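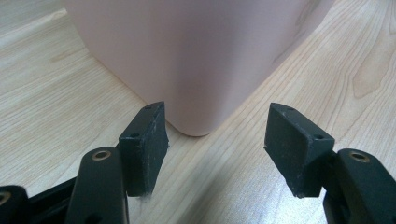 Trullidska box set: data card

Version of 15 January 2018
Maintained by Ornella Fontana and Zainab Effiong

Contents

The set covers the everyday handling of small lidded boxes on a table: opening, closing, turning round, putting things in and taking them out. There are 3065 clips, sorted into 20 folders by box. Each folder has a notes file with the colour, the kind of lid and the number of compartments.

Boxes

Most are lunch boxes or storage boxes bought from ordinary shops. The pink one has a hinged lid, a clasp at the front and a white interior with a divider, the larger compartment on the left when the clasp faces you.
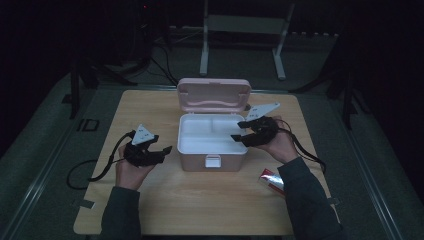 Left and right in the notes always mean with the clasp towards the person. Boxes without a clasp use the long side instead. Small items such as tubes are listed under "extras", whether or not they go into a box.

Known problems

Folder 7 has two clips with the wrong label. Pale lids on the wooden table can be hard to make out. Liliana Mancuso is checking the first 1000 clips again.

Use

Free for teaching and research. Please cite the set by name and version. Send corrections to Zainab with the folder and clip number.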